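Print this page | E-mail this page

Girnico Hand-Held Gripper - Set-Up and Care Guide
Section 10: When the Fingers Stick or Won't Let Go
By Dušan Slanina
2024-08-17

Of all the letters that reach us at Bomon, the largest pile by far is on this one fault, so please don't feel you have broken anything. You squeeze the trigger, the fingers close nicely, you let go, and they stay shut or creep open much too slowly. Nearly always it is lint in the slide, and you can clear it at your own table in the time it takes the coffee to brew.

CAUTION: Keep your free hand away from the fingers while they are stuck. A jammed finger can spring open all at once, and we have had pinched knuckles reported from the Kultthorpe workshop and from two homes besides.

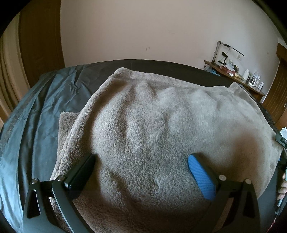

Lint gets into the slide most often on bedding work, and thick, plush covers are the worst for it. A satin-like sheet sheds very little, and you can work on one for weeks without trouble. A deep looped pile is another matter, particularly with the pads resting right down on the blanket, one to either side of a fold, as they need to be before you close on it. Each time the fingers come together they can draw a few fibers up with them, and those fibers travel to the slide and pack down there like felt.

To free a stuck gripper:

1. Stop squeezing. Pulling harder on the trigger only packs the lint tighter.

2. If cloth is caught between the pads, hold the handle still and ease the cloth out sideways, a little at a time. Please don't yank it upward - that is how loops get torn and pads come unglued.

3. Unplug the cable and wait for the light on the handle to go out.

4. Lay the gripper on a clean towel and brush the slide from the handle end toward the fingers with the soft brush from the box. An old toothbrush does nearly as well.

5. Pick out whatever is left with the plastic tweezers. Never use a knife or a pin.

6. Work the trigger slowly 10 times with the cable still out. The fingers should open fully on their own each time.

7. Plug the cable back in and run the zero check from Section 4. A reading between 1,090 and 1,255 is healthy. If you see code 462, the slide is still dragging, so go back to step 3 and brush once more.

NOTE: Do not oil the slide, however tempting it may be. Oil holds lint wonderfully well, and the fault will be back within days.

If code 462 shows up again after a second cleaning, put the gripper away and write to the Kuruc service desk, with the handle number and a few words on the kind of fabric you were working with.

Print this page | E-mail this page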